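4. Recording a witness statement in Trarix

Use this section when the witness is in the room with you. For statements taken by phone, go to section 5.

1. Open the case file and select Statements, then New.
2. Enter the interviewer's name as it appears on your Disus account.
3. Choose Free Recall. The witness's first account is typed or recorded in full before any questions are put.

Note: The Free Recall field holds 1000 words. Longer accounts continue on a second sheet, which Trarix numbers for you.

Keep the laptop on the desk and plugged in for the whole interview. Trarix saves a draft every 30 seconds.
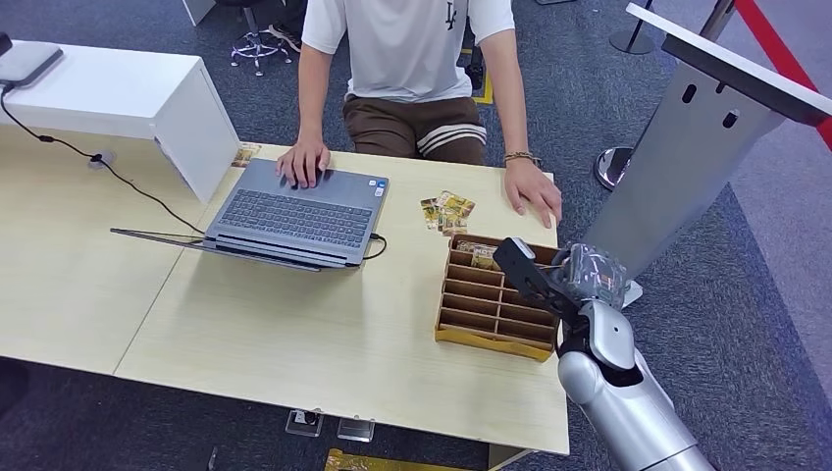 4.1 Adding follow-up questions

1. Select Add Question. Each question is limited to 500 characters.
2. Type the question exactly as you asked it, then the answer.
3. Mark any question that names a person or object the witness has not yet mentioned.

Caution: Do not edit the Free Recall text after the first question is saved. The change is logged and will show on the court copy.

4. Have the witness read the statement and sign on Form 292.

Gastham office users: send signed forms to Jerome Macapagal by 4 p.m.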